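From: Wumpini Aryee
To: brarkstead-robotics list
Subject: Re: [arm-team] Sorting task, layout and episode count

> Before we freeze the task for December: is the tray still going
> in the middle, and does the dish have to be moved first? My notes
> from the last build night say both, and the scoring script only
> knows about the tray. Also, how many episodes do we have that are
> usable for the parts task?

The tray stays in the middle. The dish is handled by the right arm and the parts by the left. The script needs a second target for the dish, and I will add it to the config on the Griltura branch tonight.

Start positions are below. Parts go on the right side of the table, spaced apart, with the orange control box nearest the left gripper. The green-topped pushbutton stands upright. The one with the red-and-white cap goes down on its side. Please do not tidy them into a row, as the policy then learns the row.
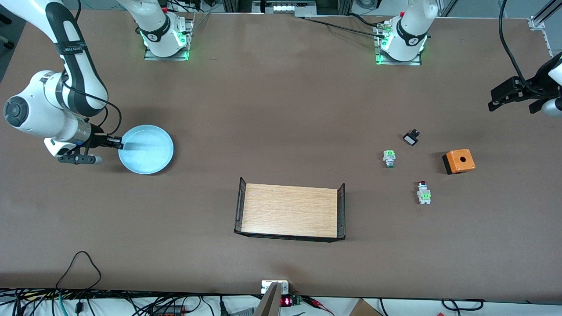

Đào wrote back off-list that the spacing is fine but the order of the parts should be drawn at random before each run, and that the left arm should wait until the right arm has cleared the dish. I agree with the first point. On the second, a fixed wait adds 19 seconds per run. I would prefer a flag from the right arm controller.

Episode count as of this evening: 3,760 recorded, 3,443 kept after the length and dropped-packet filters. Of those kept, 232 are the parts task with this layout. The rest are single-arm pick and place from the spring and should stay out of the training split for now.

Two open items:

1. Fasteo gripper pads. The spare set is in the second drawer. Log the change if you swap them.
2. Joint limits on the left arm are still the old values in the launch file. Do not run above half speed until that is merged.

Wumpini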